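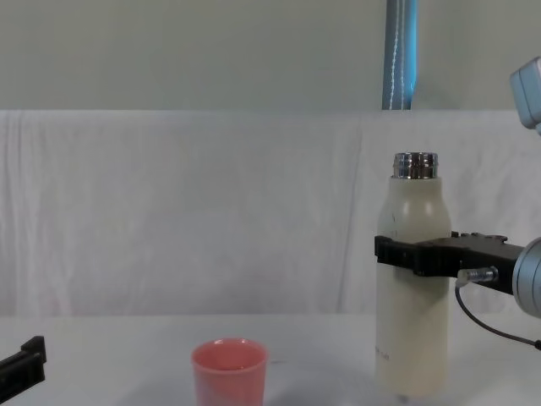 Nalton weighs two-armed robots for its care kitchens, and the sums are not simple

10 May 2025

The town of Nalton is thinking about buying six two-armed robots for the kitchens of its care homes, and a decision on the money is expected before the next budget year opens in January. The machines would come from Cluresix, a young company that has been showing them at its workshop in Cenunley. Their job, at first, would be drinks: picking up bottles, filling cups and setting them out on trays.

The plan sounds modest. The paperwork is less so. Under the proposal, the town would pay $2000 a month for each machine under a lease, with the arms, grippers and software updates included. Floor mounts, wiring and any changes to the counters would be paid for separately, and the proposal gives no figure for them. Neither does it say what happens to the monthly price once the first lease runs out.

Cluresix trains the arms by having them repeat small table tasks. A bottle is gripped at the middle, a cup stands a little way off on a bare white tabletop, and a plain cloth hangs behind. It is a tidy arrangement. A care kitchen at breakfast has trays, wet cloths, somebody's glasses and three kinds of juice on the counter, and the town's file contains no results from a room like that.

The company says in its offer that the arms completed 3024 trial pours at Cenunley. The offer doesn't say how many different bottles or cups were used, how many trials were thrown out, or how often a person had to step in. It doesn't define a completed pour, either. A cup filled halfway and a cup filled to the line might both count. Nalton's buying office has asked for the full log and was told that a summary would be sent.

There is also the question of speed. Kitchen staff at the Rocha home, the largest of the sites on the list, put out drinks for more than 30 residents at each meal, and many of those drinks need thickener or have to be served in a particular cup. The offer lists thickened drinks under "planned features" with no date beside them. Until they arrive, a staff member would have to prepare those by hand while the robot does the easy ones.

Supporters of the purchase point to the trouble the homes have had in filling kitchen shifts. That trouble is real, and it is the strongest part of the case. But the staffing table attached to the proposal takes hours away from the kitchens from the first month of the lease, before any robot has worked a meal in Nalton. It sets aside no hours for cleaning the grippers, restocking the bottles or calling for help when an arm stops. Cables and joints near food and steam have to be wiped down by somebody, and the table doesn't say who.

Repairs are covered, within limits. Cluresix promises a visit within two working days of a fault. For a machine that serves breakfast, that could mean six missed meals, with the regular hours already cut from the schedule. A spare unit is offered at the full monthly rate.

The buying office has suggested a smaller step: one machine at the Rocha home, on a short lease, with the staff hours left as they are. It would record stops, spills and the time staff spend helping the arms. Cluresix has replied that its quoted price depends on the full order, and that a single unit would cost more. It has not said how much more.

Residents and families can read the proposal at the town office or ask for a copy by mail. The equipment list and the lease terms are included, though two pages on software fees have been blacked out at the company's request. Written comments will be attached to the file before the budget vote.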